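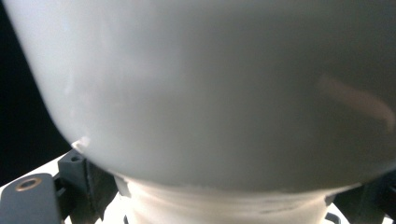

Fig. 4. Close-up of the rounded underside, pale grey-white with a matte look.

Section 4: Washing, drying and putting away your bowls

Right, you've got your Nalolwood bowls out of the box (Section 3, if you skipped ahead, and I know some of you do!) and now we come to the part I get the most emails about. I've been using the same set in my own kitchen since August, and what follows is how I look after mine. It isn't complicated, but the pale glaze shows everything, so a bit of care goes a long way.

Before you start
You'll need a washing-up bowl or a clear sink, a soft sponge, ordinary washing-up liquid, two dry tea towels and a bit of free worktop. Take your rings off if you wear them. I didn't, once, and I've got a lovely grey line down the side of my cereal bowl to show for it.

4.1 Washing by hand

1. Fold one tea towel in half and lay it in the bottom of the sink. This is your cushion.
2. Run warm water over it and add a small squirt of washing-up liquid.
3. Wash one bowl at a time, inside first and then the belly. Go round in circles with the soft side of the sponge.
4. Turn it over and do the underside and the foot. Tea and gravy love to collect where the curve tucks under, so run your thumb along there and see if it feels gritty.
5. Rinse under the tap and set it upside down on the second tea towel.

CAUTION: No wire wool, and no green scourers. They leave dull patches in the satin finish and I can't tell you how to get those out again.

NOTE: The glaze varies a bit from bowl to bowl. Soft blotches and slightly lighter patches are part of the finish and won't scrub off, so please don't try. If you aren't sure whether you're looking at glaze or a mark, wipe it with a damp cloth and look again by the window.

4.2 Using the dishwasher

You can, yes. I use the top rack and the gentle programme.

1. Space the bowls so that no two are touching. Mine chatter against each other terribly if I cram them in.
2. Keep cutlery in its own basket, well away from the bowls. Metal leaves pencil-like streaks on pale glaze.
3. When the programme ends, open the door and leave it for a while before unloading.

CAUTION: Don't take a bowl straight from the dishwasher and fill it with something from the fridge. Let it come to room temperature first.

4.3 Shifting grey marks and tea stains

1. Mix a spoonful of bicarbonate of soda with enough water to make a paste.
2. Dab it on with a damp cloth and leave it for a few minutes.
3. Rub very lightly, rinse, and look again. Do it a second time if you need to.

The Griltis cream cleaner works as well (there's a sachet in the larger boxes), but try it on the underside first.

4.4 Checking for chips

I do this every few weeks, usually while the kettle's on. Hold the bowl up to the light and turn it slowly, looking along the rim and then round the foot. A fresh chip tends to catch the light as a small bright spot. So does a drop of water, mind you, so dry the bowl first and then feel the place gently with a fingernail.

CAUTION: If you find a chip on the rim, stop eating from that bowl. I keep mine for clothes pegs.

4.5 Stacking

1. Make sure everything is properly dry, feet included.
2. Put a square of kitchen paper or felt between each bowl.
3. Stack four high at most, on a shelf you can reach without stretching.

For replacement bowls and felt squares, turn to Section 6.

Section last revised Nov 19, 2024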